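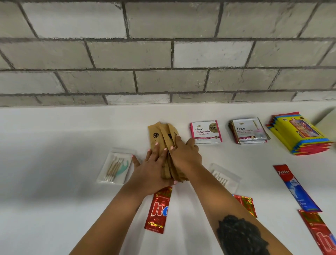

Renji Oda

The Monday group at Valtetti meets at 7 in the evening, and by the time the last bus riders arrive somebody is already sorting pouches. The work this term is packing. Kraft-brown paper pouches get squared into a stack, sachets go in their own piles by kind, and a person does by hand, slowly, what the club's robot arm will be asked to do later.

The club calls the arm Hindier. It has a two-finger gripper and comes from a kit that cost $2,930, paid for with a grant and two bake sales. So far it can pick up a small box. Thin, slippery things are harder. A foil shampoo sachet bends when it is pinched and slides when it is pushed, and a stack of paper pouches fans out as soon as anyone leans on it.

That is why the students spend so much time on hands. They record themselves pressing a stack flat with one palm and holding its side with the other, then repeat it with Dove sachets, toothpaste samples and bright snack packets. By March they had 79 recordings they were willing to keep. Others were thrown out, mostly for sleeves.

"You don't notice how much your left hand does," said Bright, a second-year student who goes by her last name. "It just holds things still. We had left that out of the plan completely."

The plan has changed since then. A second arm is on loan from the club at Stokska — older, and louder — and the students are writing code to make the two take turns. The regional contest allows each team 2 attempts at the packing table. Until then the group has the counter every Monday, provided it is cleared by nine.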